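Farina - jeu de blocs en bois, fiche de données

Version du 20 juillet 2018. Rédaction : Serena Benedetti. Relecture : Tirta Goh.

Contenu
2,553 photos de blocs de formes et de couleurs variées, posés sur un plateau en bois. Les fichiers sont répartis en 5 dossiers, un par disposition de départ. Le dossier Arer est le plus propre, Rundis le moins.

Ce que le jeu prétend couvrir
La première annonce parlait de « tri d'objets du quotidien ». Je n'y crois pas. Des blocs colorés sur une planche claire, c'est un jouet d'éveil, et un résultat obtenu là-dessus ne dit pas grand-chose d'un tiroir de cuisine.
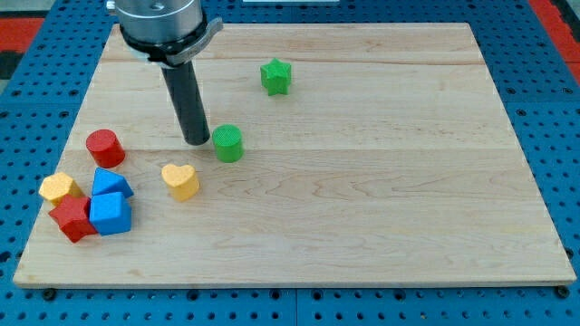 Huit blocs colorés sur le plateau en bois clair, table bleue perforée.

Annotations
Chaque bloc porte une étiquette de forme et une de couleur, saisies par 2 personnes. Leurs désaccords ont été tranchés par une seule d'entre elles - procédé commode, dont je me méfie. Dans Rundis, jusqu'à 90 étiquettes de couleur restent douteuses. Elles n'ont pas été retirées.

Limites connues
Le veinage du bois a des traînées sombres que certains outils de détourage prennent pour des bords. Le fond bleu facilite le découpage du plateau, peut-être trop. Mimo, notre script de contrôle, vérifie que les fichiers s'ouvrent, pas que les étiquettes sont justes.

Corrections
Envoyer le nom du fichier et l'étiquette proposée à Tirta Goh. Prochaine révision en août, si les doublons du dossier Arer sont réglés d'ici là.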